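Golodier Field – is it worth reseeding?

curkex66
Posted Aug 14, 2021
Went for a wander over the field by the car park and the ground is in a right state. It's pale and matted all the way over to the path, dead grass with what might be straw or wood chips in it. I reckon rake it hard, then seed. Thoughts?
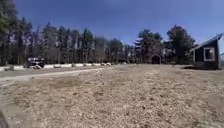
1 min read

rampersad_12
Rake it hard and you'll just have bare soil blowing about! I'd leave it till November and let the rain do the work. The blocks along the parking side keep the cars off, so it'll get a proper rest.

siteckfan
November's far too late for seed, sorry. Mine went in then and I got about 12 blades of grass and a lot of mud. Do it in September – and start up by the dark shed, the grass is short there but there's a slightly greener bit out in the middle.
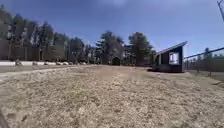

Filed under: Grounds & Grass

curkex66
That greener bit gives me hope. It's the brown worn strip in front of the trees I'd worry about, seed never takes where people walk.

rampersad_12
Still say leave it. One faint patch of green isn't a lawn, but it does mean the roots aren't all dead.

siteckfan
Agree to differ :) What seed were you thinking of, curkex?

curkex66
Whatever's cheap, it's a big field!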